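Home | Notebook | Cells | Parts list | Contact

Notebook, bin picking cell, March
Entry 17

The arm stopped again with a protective stop, at 11 in the morning. Same place as before: wrist low over the bin, then a small turn to reach the glove. I was alone at the desk and I pressed the emergency stop also, to be sure, before I went near.

I first suspected the gripper, but the fingers close and open well when I command them by hand. My opinion now is the cable loop. When the last joint goes past 270 degrees the yellow cable becomes tight and pulls on the wrist, and the controller reads this as a contact.
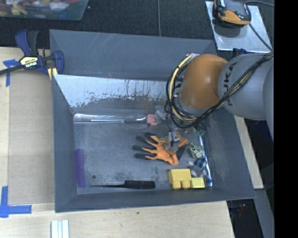
Eluned Price looked in the log from Priltcombe and she agrees partly. She says the force limit was also changed when we moved the Iltico planner to the new version, and nobody wrote it down. I have put the old value back. Please do not change it without a note in this book.

To do: limit the last joint in software, give the cables more slack at the elbow side, check the clamp on the bin before each run. Until then only slow speed, and one person stays by the stop button.

Still open: why it did not happen in the first 4000 picks.

Lestuncombe workshop notebook | Contact: the cell desk | Back to top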